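Equipment Planning Report, Tool Handling Work Package
Prepared for: Kazimiera Makowska, Program Office, Srivastava
Prepared by: Lawal Ekwueme, Hunham workshop
Date: 28 Oct 2020

1. Status against plan

The work package remains inside its approved budget. Spending to the end of the period stands at $3,233 against the equipment line. Most of that went to hand-held grippers, spare finger pads and the fasteners and inserts used in the linkages. The balance is held for the second purchase described in section 3.

Two hand-held grippers are in service. Both were assembled at Hunham from printed arms and bought-in parts. The first was ready in August. The second followed after a delay on the Mamano order, which arrived without the pivot inserts and had to be completed from stock.

2. Use of equipment

The demonstration target for the period was 200 recorded grasps of long-handled workshop tools, and it was met. Yurani Nina kept the log and entered a result for every attempt, including those thrown out for a dropped tool or a bad recording. Discarded attempts are not counted in the 200.

Wear on the finger pads is now the main running cost. The original estimate assumed one set of pads per gripper for the whole work package. Smooth handles need more closing force than the estimate allowed for, and the pad faces mark sooner as a result. We have revised the consumables line to allow a change of pads at the start of each block of recording. Linkage arms have not needed replacement and no change is asked for there.

The electronics have been reliable. One connector worked itself out of place and was refitted with a clip. Witold Chmielewska has asked that the clip be added to the parts list for any further units, and this has been done.

3. Planned purchases

a) Finger pads. A batch order is preferred to the small orders placed so far, as delivery charges made up too large a share of the cost. Quotations have been requested from Mamano and Clemel. Clemel can supply a softer grade, but its lead time is longer.

b) Third gripper. Zofia Chmielewska recommends that the third unit be deferred until the pad material is settled. A change of pad thickness would alter the closing geometry, and we do not want to build a unit that needs rework. The funds stay in the equipment line.

c) Robot arm. The arm is budgeted under the next phase and no commitment has been made. Payload and reach figures from the hand-held work will go into the purchase specification — brushes and scrapers are light, but a long handle held near one end puts a high turning load on the wrist.

4. Work at hand

Current recording covers brushes. Handles are gripped directly between the pads, with no adapter, so that the results carry over to the arm without an added part.

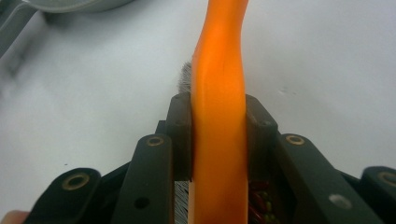
Figure 1. Hand-held gripper closed on the orange handle of a wire brush.

Wire brushes were added to the tool set at the request of the Program Office. Their purchase was charged to consumables.

5. Decisions requested

Approval to place the batch order for finger pads once both quotations are in.
Approval to carry the funds for the third gripper into the next period.
Confirmation of the date by which the arm specification is needed.

The next report will include the revised consumables forecast and the pad comparison.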